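4.3 Mixing and applying Flalteo leveling compound

Read section 4.2 (substrate preparation) before you open a bag. The steps in this section apply to floors primed with Tedumix primer. For unprimed gypsum screeds, see section 6.

You will need a slow-speed drill with a ring paddle, a clean 30 quart mixing tub, a measuring jug, a gauge rake and a spiked roller.

1. Check the batch number on the bag. Bags from batch 1342 onward use the revised water quantity printed on the side panel. For older bags, use the figure in the table at the back of this manual.

2. Pour the full amount of clean, cold water into the tub. Do not add the powder first.

3. Start the paddle and add the powder slowly. Mix until there are no lumps on the side of the tub.

4. Leave the mix to stand for two minutes, then stir again briefly. Do not add more water at this stage, even if the mix looks stiff.

5. Pour the compound in strips, starting at the wall farthest from the door. Set the gauge rake to the planned depth and pull each strip into the one before it while both are still fluid.

6. Go over the surface with the spiked roller within 14 minutes of pouring. Rolling later than this leaves marks that have to be sanded out.

Caution: The powder contains cement and is alkaline when wet. Wear gloves, eye protection and a dust mask. Rinse splashes off the skin right away.

Note: Keep windows and doors closed until the surface can be walked on. Drafts and direct sun dry the top layer too fast and cause fine cracks. In July and August, store the bags in the shade the day before use.

4.4 Curing and first use

1. Keep foot traffic off the floor until a thumb pressed on the surface leaves no mark.

2. Test the moisture before laying vinyl or wood. Ceramic tile can go down earlier.

3. If the floor is to stay uncovered, apply two coats of Derneck sealer with a short-pile roller - the second coat at right angles to the first.

4. Bring furniture back only after the sealer has hardened fully. Lift it into place, do not drag it. 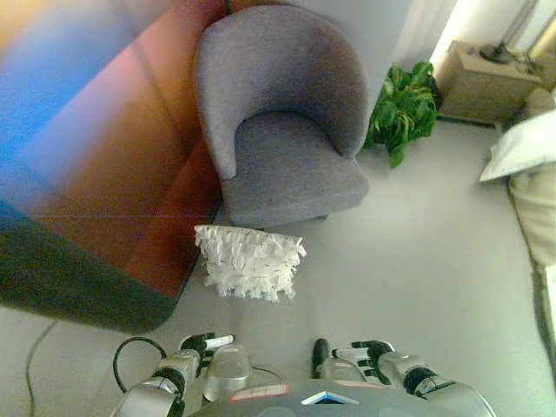 Roswitha Haslinger writes that on her floor the second coat of sealer stayed tacky overnight, and that thinner coats with the heating on low solved the problem in the next room.

Thick coats are the usual cause of slow hardening. Do not go over the coverage rate on the sealer can, and keep the room above 60°F until the surface is hard.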